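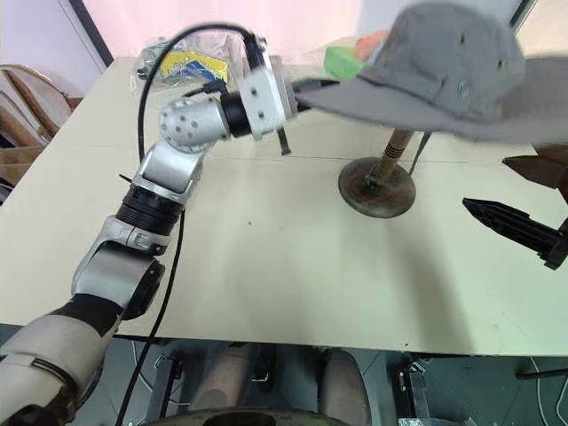

Why bother with a list at all, a reader wanted to know under the last one, when you've had the same boat for years and could check her over in your sleep? Fair question, and it got a few thumbs up as well. My answer is that I did check her over in my sleep one spring, more or less, and went down the slip at Rellimcombe with the drain bung sitting in the van's door pocket.

Boat fishing > Getting afloat > Pre-season checks

Pre-season check for a small fishing boat, with my notes

Checked on the drive at Pondthorpe, 5 Mar 2019

Same layout as before: the thing to look at, then OK, FIX or REPLACE, then me wittering on. She's an open boat, a Felari, just under five metres, with a tiller outboard, and I use her for bass, bream and the odd plaice inside the bay. If yours has a cabin or an inboard you'll need a longer list than mine.

HULL AND FITTINGS

Hull below the waterline – OK
Scrubbed first, then looked. I used to do it the other way round and you can miss a crack as long as your hand under the winter green. A couple of scuffs on the keel where the trailer roller sits, no deeper than last time. I press them with a thumbnail, and if it gives I worry.

Drain bung and seal – REPLACE (seal)
The bung's fine. The rubber had gone flat and shiny on one side. It costs less than a pack of hooks, so just swap it. The spare now lives on a string tied to the transom eye and I'd urge you to do the same, given my record.

Rod holders – FIX
Starboard one wobbles. I thought it was the screws and it's the backing pad, which has gone soft. You want to find that out on the drive, and not when a decent tope goes off with your favourite rod! New pad cut, needs bedding down on sealant when we get a dry day.

Cleats and bow eye – OK
Put your foot against the hull and pull as hard as you can on each one. The neighbours will stare. Let them.

Floor boards – OK, but slippery
I've put fresh grip tape by the helm seat. Mackerel scales and smooth paint are a horrible mix and I've sat down hard on both.

ENGINE AND FUEL

Outboard, general – OK
It's the old Echeverri, started on the third pull with the muffs on and ran sweetly. Tell-tale was a good strong stream. If yours is dribbling, clear it with a bit of strimmer line before you start imagining expensive things.

Kill cord – REPLACE
I'm going to go on about this one. The coil had lost its spring and there was a nick in the outer near the clip. It still stopped the engine when I pulled it, so by the letter I could have ticked it, but I wouldn't trust a line with a nick in it to a three-pound fish, so I'm hardly going to trust one with myself on the end. New one bought, plus a spare for the grab bag. Test it with the engine running every single trip. And wear it round your leg, please, not looped over the throttle arm, I see that on the slip all summer and it makes me wince.

Fuel line and bulb – OK
Squeezed it hard, sniffed it, bent it back on itself to look for cracking. If it's sticky to touch it's on the way out.

Fuel – FIX
Last September's petrol was still in the tank. Yes, I know. I tell other people off for this. It's coming out and going to the tip in the proper can, and fresh goes in the day before launch.

Battery – OK
Charged, terminals greased, and the strap does up tight. I'd not looked at the strap for ages before last year and found the buckle rusted solid, so it's been on the list from then on.

Prop and shear pin – OK
There was a lovely bird's nest of braid behind the prop, right up against the seal. Not even my colour of braid! Take the prop off and look properly, it's five minutes' work.

LIFEJACKETS AND GETTING HELP

Lifejackets, 2 – one OK, one REPLACE (cylinder)
Blew each up by mouth and left them overnight on the spare bed. Both still firm in the morning. Then I unscrewed the cylinders and weighed them on the kitchen scales against the figure stamped on the side, and one had rust in the thread, so that's got a new one. Check the crotch straps are there too. Without them the jacket rides up over your ears and does very little for you.

The boy's buoyancy aid – REPLACE
Still in perfect nick, sadly he isn't the size he was. If you take children out, try the thing on them each spring with a jumper underneath. Pick them up by the shoulders of it (they think this is hilarious) and if they slide out, it's too big or too loose.

Handheld VHF – OK
Held its charge, did a radio check, all good. I've taped the hull number, 226, on the back along with the call sign, as I went completely blank the one time somebody asked me for it over the air.

Flares – REPLACE
Out of date this spring. Don't stick the old ones in the shed, and don't let them off on bonfire night either. Ring round before you drive anywhere, as places that sell flares won't always take the old ones back.

Phone pouch – OK
Tissue inside, sink full of water, half an hour, tissue dry. Do it without the phone first!

Someone ashore knows – OK
Not a bit of kit, still on my list. Where I'm going, when I'll be back, what time to start making a fuss. It goes on the fridge.

ANCHOR AND ROPES

Anchor, chain, shackle – FIX
Shackle pin had no mousing on it. Wire or a cable tie, either will do. I lost an anchor off the reef mark the year I skipped this and had to drift home sulking.

Anchor rope – OK
Pulled the whole lot out across the lawn and ran it through my hands. More than half the damage I've ever found has been in the first bit after the chain, so go slowly there. A frayed length can be cut out and the end re-spliced if you've rope to spare.

Knife within reach – OK
By the helm, in a sheath, and separate from the bait knife. The bait knife is never where you left it.

Bailer and bucket – OK
The bucket has a rope handle now, the plastic one snapped.

TACKLE STOWAGE

Hooks and lures – FIX
I count this as safety. Loose trebles in the side pocket, three of them rusted together in a lump, and that's the pocket I shove my hand in when it's rough. They've all gone into a lidded tub. Also pliers and side cutters with the first aid kit, good ones that'll go through a hook shank. Try them on an old hook, mine wouldn't cut it and have been demoted to the garage.

First aid kit – REPLACE (plasters)
Plasters had gone to mush. Added seasickness tablets for guests who say they're never seasick.

Gaff and net – OK
Cork on the gaff point. I hardly use it these days, the net does nearly everything.

TRAILER

Tyres – FIX
Plenty of tread, but fine cracks in the wall on the nearside. Trailer tyres rot long before they wear out. Getting that one changed before it goes on the dual carriageway.

Bearings – OK
Jacked up, spun, listened. A nice dull swish is what you want. Repacked them anyway.

Lights – FIX
Left indicator dead. It's always the left indicator. Cleaned the plug, nothing, so it'll be the earth.

Winch strap – OK
Pulled right out to the last turn. The bit you never see is the bit that's been sitting wet all winter.

STILL TO DO BEFORE LAUNCH

Rod holder pad
Flares
Nearside tyre
Left indicator
Old petrol out
Shackle wired
Slip permit for Rellimcombe – the form wants the trailer reg this year, so have it handy

If you've got something on your own list that isn't on mine, stick it underneath and I'll have a look before the next tides. Last year's tip about tying the spare bung on came from one of you, and so did the one about cutting pliers. I'm hoping to be afloat for the first plaice, if the wind ever goes round from the east.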